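4 October 2023 -- Clalon kitchen notes, bowls and plates

Sat down with tea to get this written up while it's still fresh. The question for Akpalu is whether hand-held gripper demos in a real, crowded kitchen give us a grasp policy that copes with shiny bowls, or whether we should go back to the bare bench. I do love the bare bench, but it has spoiled us a bit!

We recorded 40 demos and I kept 28 after going through them for tracking dropouts. Eight of the rejects were rim grasps on steel, and I suspect the reflections, though I haven't checked that properly yet.

Rim grasp on the counter, the plate corner by the sink, and a bowl on the plate stack: 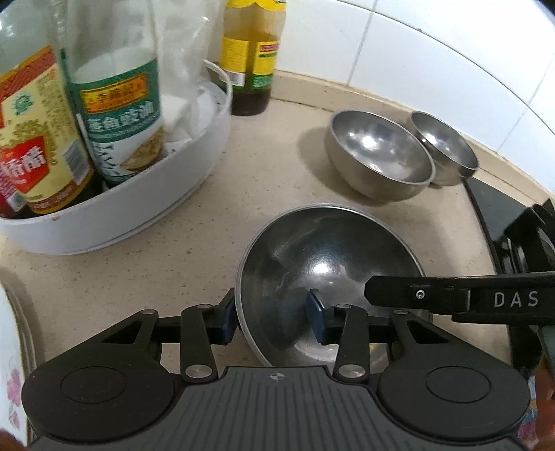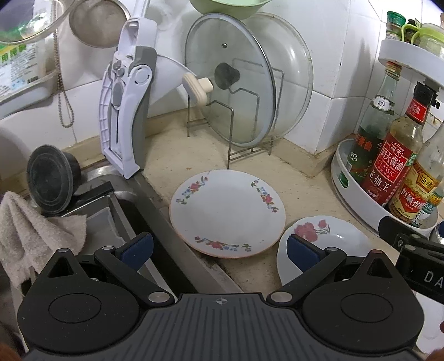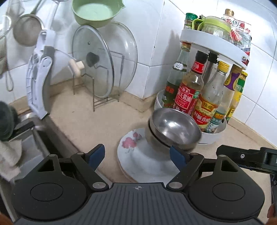

For the split I'm holding out 16 of the good ones, which feels greedy with so few, but last time we held out too little and fooled ourselves for a whole week. Training goes on Sutus tonight with the old Tastier config -- same learning rate, same crop, only the gripper width signal smoothed a little more. If the width trace still jitters at contact, try the raw encoder values before touching anything else.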